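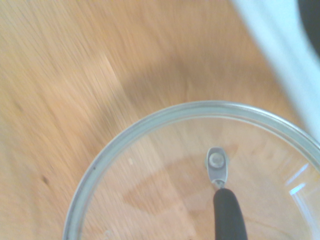
My mother-in-law asked me at dinner when she could buy a robot to do the dishes, and I told her October. I was joking, but she wrote it down, so I owe her (and those of you who have been writing in with the same question) a proper answer.

The short version is no, machines can't do your chores yet. The longer version is more fun, and it starts with pot lids. I've spent a good part of this summer reading up on kitchen robots, and I keep coming back to lids. You take a lid off a pot while you're on the phone. You don't think about how wide it is, or where the knob is, or that it's made of glass and you can see the counter right through it. A robot working from a camera has to deal with all of that — and clear glass is a miserable thing to look at through a camera! There's glare, there are shadows that belong to something else, and half of what you see is whatever the lid happens to be sitting on.

Then there's the grip. A knob is a small target for two stiff fingers. Squeeze a little off center and the whole lid wants to tip, and a tipped lid catches on the rim of the pot.
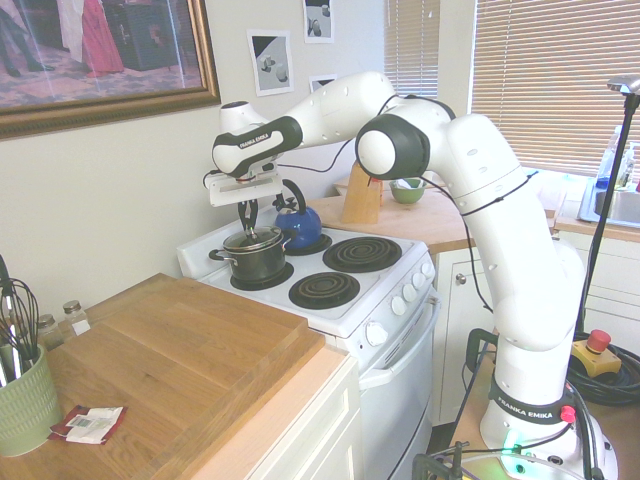

So when somebody shows you a robot arm at a stove, ask what happens on the next try, with the pot turned a few inches or a different lid on it. I watched a demo reel from a company called Odau last month, and it was lovely, and every pot in it was in exactly the same spot. Sugiyama, to their credit, put out a plain list of results with the misses left in. Out of 197 tries at lifting a lid and putting it back, 14 ended with a person stepping in. I thought that was pretty good! Then I pictured stepping in 14 times in my own kitchen and I cooled off some.

Shop floors are further along, as you'd expect. My cousin's packing plant in Mimholm has had arms stacking cartons for 7 years and they hardly ever need a hand. But the cartons are all one size and they come down the belt the same way up. My kitchen has never once been the same way up.

If you made me guess, I'd say 5 years before a machine can clear a stove top in a house it hasn't seen before, and longer before I'd let it near the good glasses. I'm hoping to get over to the Jirano open house in October and I'll write up whatever I see there.

Last updated September 6, 2026

Comments

lidless_in_ohio: Five years? I'll settle for one that can find the lid that goes with the pot.

bakerstwo: We tried an arm for tray loading at work. Great with the trays, hopeless as soon as one was bent.

pm_garden: Please do report back on the open house. Are they showing anything that folds laundry?

Contact the newsletter | Copyright 2026 | Back to top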